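Subject: Re: [tostdale-makers] Plaster casting, second try
From: Špela Vukčević

Begović wrote:
> My last two casts came out full of pinholes and one cracked
> at the base. Same bag of plaster as last year. Is it the
> plaster or me?

Probably the plaster. An opened bag takes up moisture over winter and sets fast and crumbly. I'd buy a fresh one from Lidska and keep it in a lidded bucket off the garage floor. 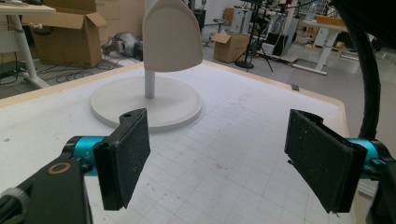 For pinholes, sift the powder into cool water, let it soak for two minutes, then stir slowly with your hand near the bottom. Brush a thin coat into the mould first and pour the rest after – it gets into the corners. When you're looking over a finished piece, do it on a white table like that one only if you have a good side light, as a white piece on white hides small flaws. I use a dark grey cloth at home.

Cracks at the base are usually from demoulding early. I leave mine 35 minutes, longer in October when the shed is cold.

I have 7 kg of casting plaster left over if you want to compare the colour.

Špela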